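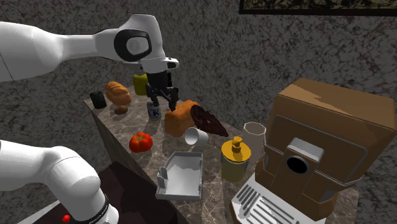
Robot arm above a stone-topped counter with food and containers on it. Computer rendering.

June 5, 2020

I got tested for the virus last week. A few people have asked how it went, so I am writing it down once and I can send them the link.

I did not have much in the way of symptoms. I had a scratchy throat for two days and a headache, and at this time of year I would normally blame pollen. But I work the counter at Szilágyi Pharmacy, and the rule there is that anyone with a sore throat stays home until they have a negative result. I called in, my manager said okay, and I went looking for a test.

In March you could not get one here at all unless you were in the hospital. In April you needed a doctor's order, and my doctor's office was only doing phone visits with a long wait. Now Demard County runs a drive-through site in the parking lot of the old Femunness outlet store, and you don't need an order if you have symptoms or work with the public. You do need an appointment. The site does 200 tests a day and then closes, whatever time that is.

The appointment website took me longer than the test. It asks for your insurance card, front and back, and the upload failed on my phone every time. It worked on the laptop. If you don't have insurance there is a box for that, and it skips the card page. I was offered a slot the next morning at 9:20.

Bring a photo ID and the confirmation number. I wrote the number on a piece of paper with a thick marker, which was a good idea, as they want to read it through the closed window. The woman two cars ahead of me was holding up her phone and the screen kept going dark. Go to the bathroom before you leave the house. There isn't one at the site and you are not allowed out of the car.

The line goes in from the back, off the service road. Don't turn in at the main entrance. There is a barrier across it, and you will have to back out into traffic. I watched a pickup do this.

I waited 50 minutes. They tell you to turn the engine off when you are stopped, and it was already warm, so I had the windows down until I reached the first sign telling me to roll them up. At the first tent a man checked my number and put a label under the wiper. At the second tent a nurse in a gown and face shield had me lower the window, pull my mask down off my nose and tip my head back.

The swab is the part everybody asks about. It is long and it goes in farther than you think it will. It did not hurt exactly. It felt like getting pool water up your nose, and my eyes ran. She counted to ten and it was over. They only did one side. A coworker who went in early May had both sides done, so either they changed it or it depends on who you get.

They handed me a sheet of paper that said results in 3 days, and to stay home until then. It took six. I called the number on the sheet on day four and got a recording. On day five I got a person, who was polite and said the lab was behind and she could see my sample had been received. The result came by text the next morning, with a link and a code. Negative.

So I was out of work for a week with a sore throat that went away on the second day. The pharmacy paid me for 3 of those days and the others came out of my vacation. I'm not complaining about that, I know plenty of people who got nothing. But it does make me understand why somebody with a tickle in their throat might keep it to themselves and go in. If the results came the next day it would be a different calculation.

The other thing I noticed is how hard it is to stay put properly when you feel fine. I live in an apartment with shared laundry in the basement, and I let the laundry go. Groceries I had delivered, with a minimum order, and they substituted half of it. My neighbor took my trash down. I had planned to do a lot of reading and mostly I looked at the county numbers, which get posted at four in the afternoon. We passed 200 confirmed cases in the county while I was at home. In the same week they let restaurants put tables outside.

I also got an email that week from Wondedance, where I used to take a class in the evenings. They are hoping to open again in July with smaller groups, masks on, and tape squares on the floor. They asked people to fill out a survey about whether they would come back. I said maybe. I would like to, but breathing hard indoors with other people is the one thing I have been careful not to do, and a mask gets damp just from talking to customers for an hour.

I went back to work yesterday. There is a new plastic screen at the register with a slot at the bottom, and everyone leans around the side of it to hear me.

If you need the test site, the hours are posted on the county page the evening before. They have closed twice for thunderstorms, so look again in the morning before you drive out.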